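Sisten put its first robot arm on the sorting line in May, and the 19 people who worked there still have jobs. I think that part was handled well. What worries me is how they learn the work now.

Yolotzin Serrano used to train new hires by standing next to them for a shift. Today she sets up block-moving tasks in a simulator and checks the results before anything goes to the floor.
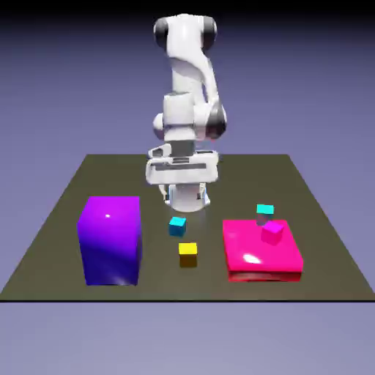
Who should decide which tasks the arm takes over?

The people who do those tasks should have the first say, and they should be paid for the hours it takes. Sisten gave each of them a one-time $513 and called it training. I would have put the money into their hourly rate.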